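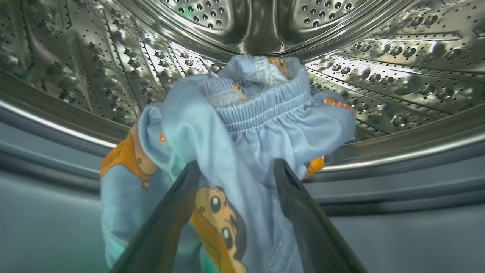
Night Trains for People Who Like Sleep
Speaker notes, Zomaldale travel evening

Open with a show of hands. Who has slept on a train? Who has slept well on a train? Wait for the hands to drop.

My first one was the overnight to Urnura. Seventeen hours, two changes of engine, and a man in the bunk below who ate boiled eggs in the dark. I booked the trip home before breakfast. Also by train. Pause here.

The money part. A berth costs more than a seat and less than a flight plus a hotel, if you book early. Compare the whole trip, including the cab from the airport that is named after a city it isn't near. On the Urnura run I came out some 100 dollars ahead and spent it in the dining car.

Picking a bunk:
Top is warmer and has a ladder. Think about the ladder at 3 a.m.
Bottom is everyone's sofa until bedtime.
Middle has no known fans.

Packing. One small bag you can reach, one big bag you can't. Earplugs, water, slip-on shoes. You will meet the corridor floor and you should be dressed for it.

Mention Vovik - the train stops there in December for two hours and the station cafe is open. Get the soup. Set an alarm, and stay where you can see the platform.

If there's time: the Edwards sleeper, and the shower that works by pedal. Skip it if the projector people are waving.

Questions. Someone will ask about snoring. Yes.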